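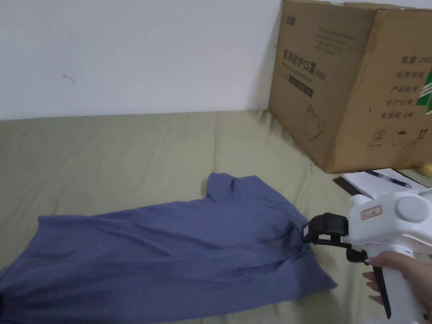 Data card / Household chores / Garments on a bed

Drarkley Bedroom Garments

1. Purpose

This collection supports research into whether machines can take over ordinary household chores, beginning with the handling of clothes on a bed. It is maintained by Clotik and released to laboratories under a research licence. The present release holds 221 sessions. The task is easy to state: a garment lies on a made bed, and it is to be picked up at a chosen point, spread, folded and set down.

Picking up a shirt by its edge with a hand-held gripper is a simple matter for a person. Policies trained on the same recordings remain much less dependable. They tend to close on the sheet as well as the garment, or to take hold of two layers where one was intended.

2. Starting states

Garments are not arranged to a pattern before a session. A short-sleeved shirt may lie crumpled, with one sleeve turned up the bed, and other clothing may lie close beside it. Bedding is left wrinkled. Household and office items such as notepads, pens and boxes may remain on the bed, and a policy is expected to leave them where they are.

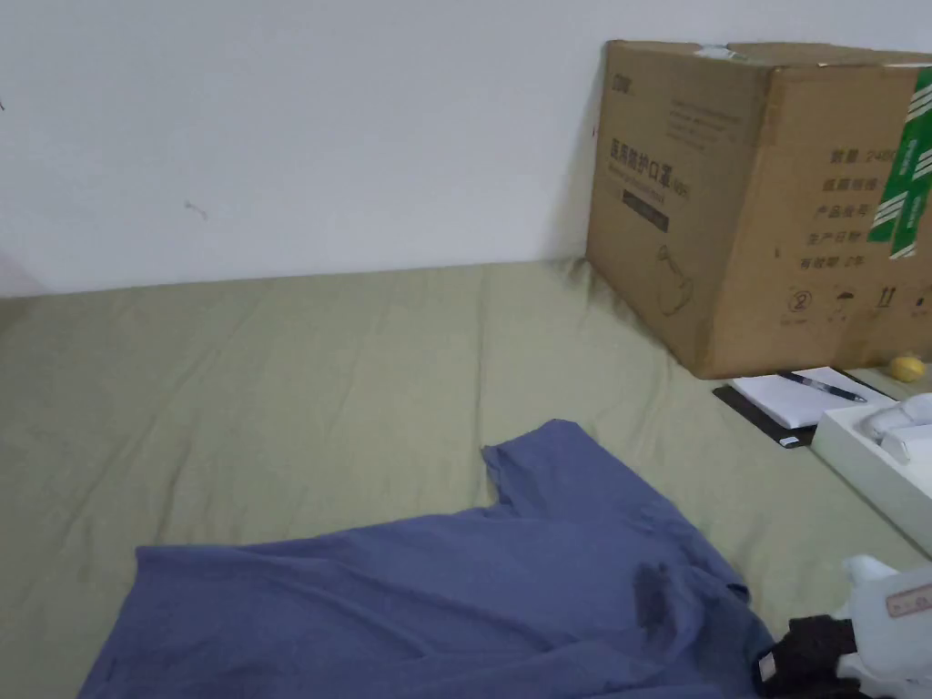 Nivaldo Lins objected at review that a rumpled start tells us little about laundry, and that a machine able to fold one shirt on a bed has yet to deal with a full basket, a fitted sheet or a sock. He asked that the word "chore" be kept for work carried through to the drawer. The maintainers accept the point in part. The term is retained in the title of the category, and results should be reported by step.

3. Views

Recordings come from two positions: the head and the gripper. The gripper view shows the fingers at all times and takes in a wide part of the room, including people and furniture away from the bed. Users who crop this view should state the crop in their report.

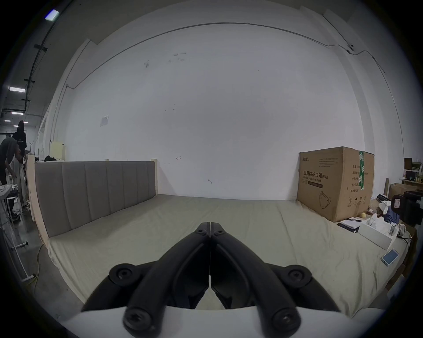 Straight edges bend noticeably towards the sides of the wide view. Lens correction is left to the user, and the files are supplied uncorrected.

4. Baseline results

The Kendora baseline was tested in March on shirts absent from the training sessions. Of 32 trials, 23 ended with the garment folded and flat. The remaining trials failed at the first grasp or at the second fold. An attempt was stopped after 200 seconds. The Brito baseline was given the same trials and did not complete the second fold in any of them.

These figures describe one bed and one kind of garment. They should not be quoted as evidence that a machine can do the laundry — the step from the washing machine to the bed was outside the test. 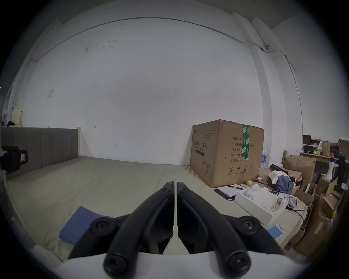 5. Known limits

Dark garments are under-represented. Thick clothing, such as coats and knitted jumpers, is absent. Printed text on packaging is legible in many sessions, and models may come to rely on such fixed objects to judge position. A test in a second room is strongly advised before any claim is made about homes in general.

6. Contact and changes

Corrections should be sent to Everaldo Miranda at Clotik, quoting the session number. Labels for the second fold were revised in this release; reports based on the earlier labels should say so.

Last revised: Saturday, April 12, 2025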